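Seasonal Field Technician, Amphibian Road-Crossing Survey
Skureldale Wetland Program

4 min read

The Skureldale Wetland Program is hiring one seasonal field technician for the spring amphibian migration. The technician will run night surveys on two county road segments, maintain drift fences and pitfall traps, and enter data for the long-term crossing record. The position reports to Darius Ene, field coordinator.

Background

Wood frogs, spring peepers and spotted salamanders leave the upland forest on the first mild, rainy nights of the year and move downhill to breed in temporary pools. At Skureldale the forest and the pools are separated by Linwood Road and by the lower part of Skismont Road. The program records how many animals cross, where they cross, and how many are killed by vehicles. The results are used to place under-road tunnels and to time night closures.

The survey area is divided into 82 fixed road sections. Each section is walked on every qualifying night. A qualifying night has rain, or wet pavement from rain earlier the same day, and an air temperature above 40 degrees Fahrenheit at sunset.

Duties

Walk assigned sections at a slow, even pace and record every amphibian by species, direction of travel and condition (live, injured, dead).

Move live animals off the pavement in the direction they were heading. Handling is by wet, gloved hand or shallow tub only.

Check pitfall traps along the Weerakoon fence line at first light. No trap may stay open without a check for more than 12 hours. Traps are capped when no check can be made.

Measure snout-vent length on a subsample of 30 salamanders per pool.

Count egg masses in the breeding pools in April – two passes per pool, made by different observers.

Enter all field sheets by noon of the following day.

Schedule and pay

The season starts with the first thaw and ends when egg mass counts are complete. Hours depend on weather. Most surveys start at 7:30 p.m. and end between midnight and 2 a.m. Dry weeks are used for fence repair and data entry, so that paid hours do not fall below 30 per week. Pay is hourly, with a higher rate for work after 10 p.m. Mileage between the field station and the survey sections is reimbursed. Shared housing at the station is available at no charge.

Required

A valid driver's license and a clean driving record for the past three years.

Ability to walk up to five miles a night on uneven road shoulders, in rain, and to lift 50 pounds.

Ability to identify the local frogs and salamanders in hand, or to learn them before the first survey. A short identification check is given during training.

Legible handwriting. Field sheets are pencil on waterproof paper and are archived as written.

Preferred

Earlier work with drift fences, call surveys or roadkill transects. Basic spreadsheet skills. Coursework in herpetology or wetland ecology is useful but does not replace field time.

Equipment and hygiene

The program supplies reflective vests, headlamps, gloves, calipers and rain gear. Technicians supply their own boots, which must be rubber and free of felt. Boots, tubs and nets are scrubbed and disinfected between pools to limit the spread of chytrid fungus and ranavirus. Insect repellent and hand lotion are not permitted on survey nights – both can harm amphibian skin. 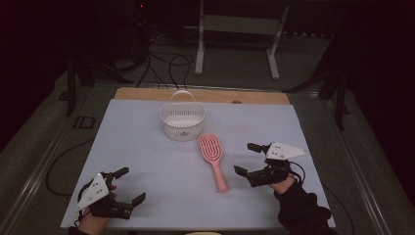

How to apply

Send a résumé, a cover letter of no more than one page, and contact information for two references to Darius Ene at the Skureldale field station. State the earliest date you can start and whether you need housing. Applicants without formal field experience should describe any outdoor work done at night or in bad weather.

Interviews are held by phone and last 30 minutes. The person selected completes two days of paid training, including one supervised night on Linwood Road, before working a section alone. Applications are reviewed as they arrive, and the position stays open until filled.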